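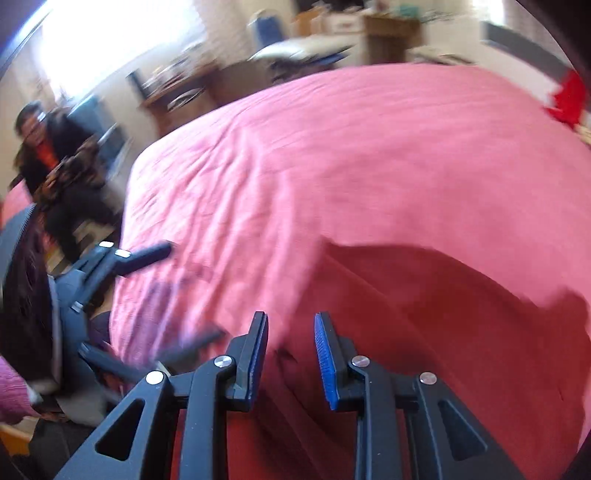 Lustix Opens Its Norness Dye House to the Public, With Bed Linens in 12 New Colors

NORNESS, December 5, 2021 – Lustix, the home textile maker, is opening the doors of its dye house in Norness and launching Suma, a line of sheets, pillowcases and duvet covers dyed in the same building where they are cut and sewn.

We have wanted to do this for years! The dye house sits in the old Hegyi mill by the river, and until now the only people who saw the vats running were the ones who worked beside them. Visitors can now walk the full length of the upper gallery, look down on the dye floor, and feel the cloth at each stage, from the stiff gray goods that come off the truck to the finished sheet (which is a good deal softer, as anyone who tries both will notice right away).

Suma comes in 12 colors, from chalk and oat through several pinks to a deep plum that took our dyers most of October to get right. Every piece is cotton percale with a thread count of 200, a crisp, cool weave that we love for how it wrinkles and relaxes over the course of a night. You can iron it if you like. Most of us don't bother.

Fitted sheets are made in 4 sizes, with deeper corners than our earlier ones and elastic all the way around. Customers with thick mattresses asked for that change again and again, and we are so pleased to finally have it in the shop. Pillowcases have an inside flap and close without buttons.

The opening also brings a mending counter to the front of the mill. Bring in any Lustix sheet, old or new, and our sewing room will patch a tear or replace worn elastic while you take the tour. Sheets from other makers are welcome too, as long as they are clean and the counter isn't swamped.

Lustix employs 85 people at the Norness site, and many of them will be leading tours themselves this winter.

Tours are free and last a little under an hour. The gallery is reached by stairs or by the freight elevator, and children are welcome with an adult. Please wear closed shoes.

Suma is on sale now at the mill shop and through Lustix dealers.

Press contact: Lustix Press Office, Hegyi Mill, Norness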